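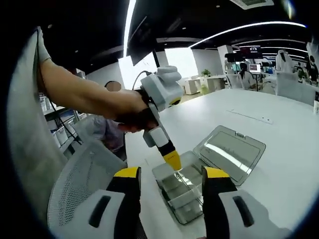 Workshop tips: sorting small parts with hand-held grippers

These notes come out of the compartment box trials at Trirana, where people used hand-held grippers to put small parts into divided plastic boxes and take them out again. The recordings were used to train an arm to do the same job. Most of what follows applies to anyone who sorts screws, beads or fuses with tongs or tweezers.

Setting up the box

Open the lid all the way before starting. A lid left half open was the most common cause of a spoiled run. The fingers came in low, touched the lid edge and pushed the box across the table.

Pick a side for the lid and keep to it. When the lid lay on the side opposite the working hand, the trained arm finished more runs. Mixing lid positions within one batch of recordings helped later, once the basic motion was learned, but it slowed the first round of training.

Clear boxes are hard on cameras. The walls between compartments show up mainly as reflections, and an overhead light strip leaves a bright band on an open lid. Turn the box until the band falls away from the compartment in use. If it won't go away, put a sheet of dark paper under the box. Matte tape along the tops of the walls also works but lifts after a few days.

A light box slides on a smooth table. Use a rubber shelf liner, cut slightly smaller than the base so that it stays out of view.

Using the gripper

Come in from above with the fingertips pointing straight down. Approaching at a slant is quicker for a person, and every new operator does it. The arm copies the slant and catches the wall of the next compartment.

Close the fingers before crossing a wall. Open them only over the compartment you want.

Stop for a short beat above the part. Recordings with a clear pause were easier to divide into steps, and the arm lined up better before closing.

Keep the cable behind the wrist. A cable that swings forward drags on the box rim.

Two people can work at one box if each takes a half. Agree on who goes first. Runs in which both tools were over the same compartment were thrown out.

What the trials showed

The full set held 3066 recordings on 24 box layouts. Three training mixes were compared: straight approach only, slanted approach only, and both together. Each was tested with 200 attempts on layouts left out of training. Straight approach only came first. The mixed set was second, and its failures were mostly bumped walls. Slanted only was last by a wide margin.

Adding more recordings of the same layout did little. Adding a new layout helped nearly every time, including layouts with odd compartment sizes.

Aitana Urquijo repeated the test at the Skistville shop with opaque boxes. The order of the three mixes was the same. Scores were higher for all of them, and the dark paper made no difference there.

Not yet tested: boxes with removable dividers, parts that roll, and closing the lid at the end of the run.

Last revised 2019-05-18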